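Auto-labeling replaced most of our drawing work, how do you reorganize the people?

Community > Workplace automation > Annotation and simulation teams

Vasanthi Thampi
Posted Thursday, edited once

I supervise a labeling group at Sorrentino. We prepare training data for a sidewalk delivery robot. Until August the group drew every pedestrian outline by hand on street footage. We have since moved the bulk of the set to rendered city blocks from a simulator, where boxes, masks and depth come out of the engine with the picture. A full export is 3922 frames and there is nothing left to draw in it.

The staff have been moved to checking. Each person opens a frame, compares the class list with what is on the street, and passes or rejects it. A typical pass item is a single pedestrian of class "officer", rear view, on the sidewalk, with street furniture on the curb side.
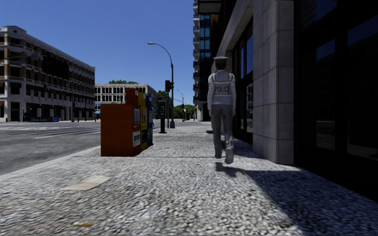

Throughput is far higher than before and the mood is worse. Three things have come up in one-on-ones:

The work has no visible output. A drawn outline was something a person had made. A passed frame looks the same as it did before.

Attention drops in the second hour. I seeded one batch of 1000 frames with 40 wrong class names, and most of the misses fell after the first break.

The pay grade was tied to drawing speed. The grade description has not been rewritten, so on paper everyone is now unmeasured.

I have a meeting with operations next week and would like to bring a proposal. Has anyone reorganized a group after this kind of change? I am mainly interested in how you split the work and what you measure.

Piret Zariņš
Accepted reply

We went through the same change at Flandent with a smaller group. What we did, in order:

Stop checking every frame. Engine labels do not fail at random. They fail by asset. If one character model has the wrong class name, it is wrong in every frame where that model appears. Checking the asset table once catches it. Checking frames catches it hundreds of times or, with tired staff, a few times.

Keep a small frame sample for the faults that do depend on the frame. In our sets those were overlap, merged instances when two characters walk close together, and far objects that fall below the minimum box size. Pull the sample by condition. We ask for crosswalk frames with at least two pedestrians of different classes, for instance an officer next to a construction worker, and we view those with the instance mask turned on.
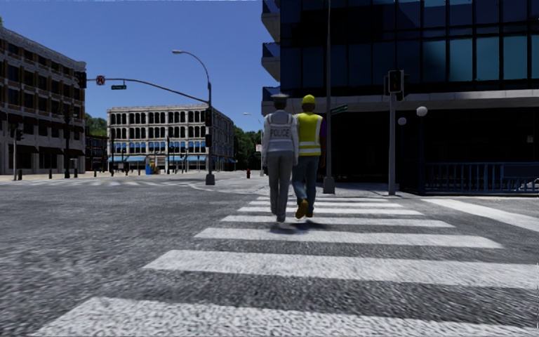 The mask should give two separate IDs with no shared pixels at the shoulders and arms. Do the same for ground contact: shoe pixels assigned to the road class are a common fault and matter a lot for a robot that estimates distance from the feet.

Split the group into two roles. Ours are asset review and scenario writing. Scenario writers decide what the simulator should produce next, working from the failure log of the test vehicles. Former drawing staff were good at this. They had looked at real footage for years and knew which situations were missing. Our first list from them included umbrellas, people walking backward while talking, and anyone pushing a hand truck.

Measure found faults per asset batch and accepted scenarios per month. Do not carry frames per hour over from the old grade. It rewards clicking pass.

Limit checking to 80 minutes at a stretch, then switch tasks. Your seeded test already shows the reason.

The part that went badly: two people did not want either role and left. We announced the new roles after the tool was already running, and by then they had been applying elsewhere. I would rewrite the grade description before the next export.

Raffaele Santoro

Same here, we use Festar for the review screen. It has a setting that shuffles the frames so you don't get the same street corner over and over. Helps a bit. Ask your admin, ours was off by default.

Shota Kawaguchi

I did the drawing job for four years and now write scenarios, so this is from the other side of the table.

I agree with Piret on the split. I would add that some hand labeling has to stay. Rendered streets tell you nothing about how the detector does on a real camera, and a real test set still needs outlines made by a person. At Tremano that work is shared out on a rota. Everyone draws one morning a week, which keeps the skill current and gives the checkers a reference for what a correct edge looks like.

On the pay question, get it in writing that nobody's grade drops while the description is under revision. Our manager said so in a meeting and payroll had never heard of it. It took until the following quarter to correct.

Vasanthi Thampi

Thank you, the point about faults following the asset is the piece I was missing. I ran the query this morning and the rejects in our last export trace back to four character models. I will propose the two roles plus a drawing rota, with the grade text attached as a draft. Raffaele, shuffle was off on ours too.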